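Clokimthorpe Makers Board > Trips, Shows and Open Days
Topic: Flellmont open day, anybody else go?
20 replies

threadneedle_and_co
Well, I finally made it over to the Flellmont open day on Sunday after missing it two years running, and I thought I'd put my impressions down while they're fresh. My knees are complaining, so you can tell I did the whole building. If you've never been, it's the long brick place past the feed store, and parking is in the field behind it, so wear shoes you don't love.

Most of the ground floor was what you'd expect: a sorting belt, a palletizer behind a fence going through its routine, and a very patient young woman explaining grippers to a crowd of eight-year-olds. The coffee was good and the cinnamon rolls were better (get there before eleven if you go next time, the tray was bare by noon).

What I really want to talk about was upstairs, in room 3, where they had the laundry bench. I sew, as most of you know, and I've hung up more blouses in my life than I care to think about, so naturally I planted myself in front of that one and stayed there until my husband came looking for me. The job is hanging clothes. Two arms, a bin of clothes, a little rack, some hangers. I got one picture from up on the step before the next run.

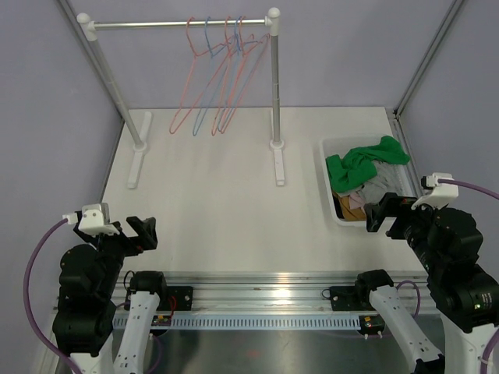 Laundry bench, room 3. Hangers on the rail, clothes in the bin at the right.

I watched four runs I think, and in the second one it got a shirt onto a hanger and back up on the rail and the whole room clapped, me included! The collar was crooked, but I've seen worse from my own children. Did anybody else see it? I'd love to hear what you thought, and whether it did any better in the afternoon.

bobbin_hood
I was there, but after lunch, so we must have just missed each other. Lovely write-up. I have to be the grump, though. I stood through five runs and it finished one garment. One! The others ended with a sleeve over the hanger and a fellow in a gray sweatshirt reaching in to start over. I don't mind that they're still working on it, I just thought the flyer oversold it a bit. "See our robots do the laundry" is a big promise to make to a person with a family of six.

threadneedle_and_co
Ha, fair enough, the flyer did get carried away. I've still got mine on the fridge. But I'd say one out of five on a floppy shirt impressed me more than the palletizer going five for five on cardboard boxes. A box holds its shape wherever you put it down. A shirt comes out of the bin different every single time.

oldgearhead
Seconding that. I spent a good part of my working life around industrial arms and we never once let anybody talk us into fabric. Sheet metal, castings, bags of pet food at the very worst. I wish I'd made the trip, but it was 2 hours each way and my truck is in pieces.

Question for those who went. In the picture there are two smaller white arms on the front rail, one each side. Did you see a person driving with those? That's usually how you teach a setup like this one. You move the small arm by hand, the big arm copies you, and it all gets recorded so the machine has something to learn from. I'd be curious whether the runs you watched were somebody's hands or the machine on its own.

threadneedle_and_co
Oh, I'm so glad you asked, as I asked the very same thing, only less cleverly. They did both! The first run I saw was a woman standing at the front with a hand on each of the small arms, and it was smooth as you like. She told us she had recorded 1311 tries at that one job and was sick of the sight of shirts. After that she stepped back and the machine did the next ones by itself, a good deal slower and with more dithering around the collar.

The run that got the applause was the machine by itself. I made a point of checking, so you can't take that away from me, Bobbin.

bobbin_hood
I wouldn't dream of it. I must have walked in too late for the explanation, and that does change how I feel about the hand-driven part. They could use a sign on the wall saying which kind of run you're watching. From the back of the room I couldn't tell at all, and the man next to me was telling his grandson it was remote controlled the whole time.

wasach_wanda
Popping in from the Wasach group, hello all. We had a bus over, and the laundry bench was the one our ladies talked about all the way home. Opinions were split right down the aisle. Half of them want one tomorrow. The other half feel that if you have to stand there feeding it hangers, you could have hung up the wash yourself and been sitting down with a magazine.

I thought the bench was smartly laid out, speaking as somebody who set up a shop stockroom for years. Pink and blue hangers taking turns along the rail, and plenty of clear white table in the middle to work on. I did wonder about those thin wire hangers. I'd want something with more shoulder to it. Wire puts a point in a knit in no time.

oldgearhead
My guess on the wire is that it's easy for a two-finger gripper to pinch. A fat wooden hanger would take up most of the jaw. Only a guess, somebody there would know better.

wasach_wanda
That makes sense, although I'd still like to see them try a padded one. And a cardigan with buttons!

pocketful_of_zips
I'll disagree with everybody and say the best thing there was the Zacharias table in the hallway, where you could pick up beans with a gripper and drop them in a cup. My daughter was on it for half an hour and had to be led away. The laundry room was too warm and too full, and from behind the tall people I saw the tops of two arms and a lot of hats.

threadneedle_and_co
I missed the beans completely! How did I miss the beans? Was that by the back stairs?

pocketful_of_zips
Other end, past the restrooms. Easy to walk by with that line for the rolls in front of it.

bobbin_hood
The girl on the door told me they had 2830 people through over the whole weekend, so I can well believe there was a line for everything. Does anyone know if they're doing it again in January? I heard there might be a smaller evening one, by sign-up.

wasach_wanda
I heard January as well, but no date yet. I'm on their mailing list and I'll post it in this topic when it comes through. If there's interest, we have seats going spare on the bus, and we can stop at Clokimthorpe on the way.

threadneedle_and_co
Put me down for two, please, and I'll bring a cardigan in my bag just in case they're willing.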